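Doblar la ropa "en tres movimientos": mis dudas

Llevo desde agosto oyendo hablar del método Kulletti. Me lo recomendó Keir Laing, que dobla las camisetas como si las fuera a devolver a la tienda, y luego me lo encontré en un par de blogs de orden que leo más por curiosidad que por fe. La promesa es la de siempre: menos arrugas, menos sitio en el cajón y la sensación de ser una persona adulta. Soy poco creyente en estas cosas. He doblado ropa toda mi vida en dos mitades y a guardar, y no recuerdo que me haya ido mal.

Lo que me escama del método es el primer gesto. En lugar de llevar un borde hasta el otro, hay que pellizcar la tela por el medio y levantar un pliegue, que se queda de pie como un tubo pequeño. Según sus defensores, así la prenda "encuentra su eje". Yo no sé qué eje tiene un trapo. Sí reconozco que con una tela de color mostaza sobre una mesa blanca el pliegue se ve estupendamente, con su sombra debajo y todo, y sospecho que la mitad del éxito de estos métodos viene de ahí. 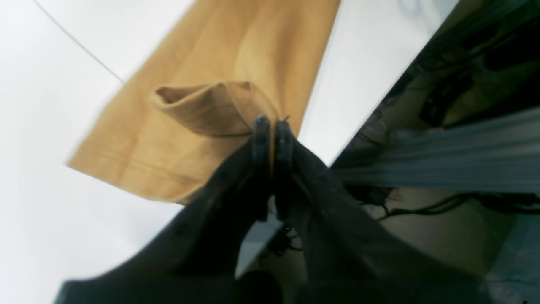

Lo que dicen las instrucciones y lo que hace la tela

El folleto de Kulletti cuesta 6 euros y trae menos texto que este párrafo. Dice que se pellizca, se levanta, se lleva hacia la esquina y se alisa. De qué hacer cuando la esquina se te junta en varias capas no dice una palabra. Y se junta, vaya si se junta. Con el algodón fino la cosa tiene un pase, porque se deja aplastar con la mano. Con las telas algo más gruesas el doblez se abomba, la punta queda redondeada y salen arruguitas justo donde prometían que no saldría ninguna.

En los comentarios de la web hay gente entusiasmadísima. Una lectora asegura haber doblado así 327 prendas al hacer el cambio de armario. Me alegro por ella, pero me gustaría ver ese armario dos semanas después, cuando alguien con prisa haya tirado de la camiseta de abajo del todo. 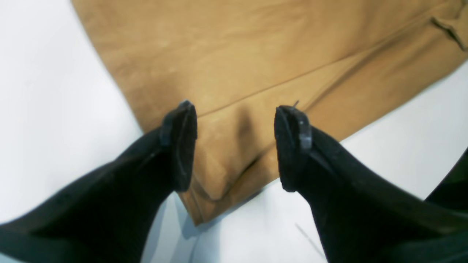

También está el asunto de la superficie. Todos estos métodos dan por hecho que tienes una mesa grande, lisa y despejada. Yo doblo encima de la cama, que se hunde, o en la encimera, entre el frutero y el correo. En la cama el pliegue levantado se cae hacia un lado antes de que hayas podido llevarlo a ninguna parte. Keir dice que me compre la tabla de doblar de Awwad, y le he contestado que no pienso meter en casa un trasto más para tener la casa ordenada.

Donde le doy algo de razón al método es en los dobladillos. Recomienda estirar primero el borde cosido y dejar los pliegues del centro para después, y eso lo he incorporado. Si la costura queda recta, el resto se disimula bastante bien una vez en el cajón. Claro que mi abuela hacía exactamente lo mismo y no cobraba por el folleto.
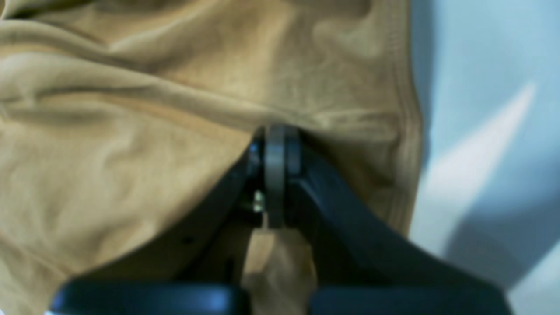
Tela color arena, con su dobladillo cosido y el centro todavía lleno de pliegues.

Sigo sin estar convencido. Me quedo con lo del dobladillo y dejo lo del eje para quien tenga más mesa y más paciencia que yo. Las toallas ni las he probado, porque el folleto ni las menciona, y con las sábanas bajeras no me fío de ningún método, ni de este ni del de Cledasus, que era peor y encima venía con vídeo. Si alguien ha conseguido que una sudadera con capucha aguante de pie en el cajón, que me lo cuente en los comentarios, a ser posible diciendo cuánto rato aguantó.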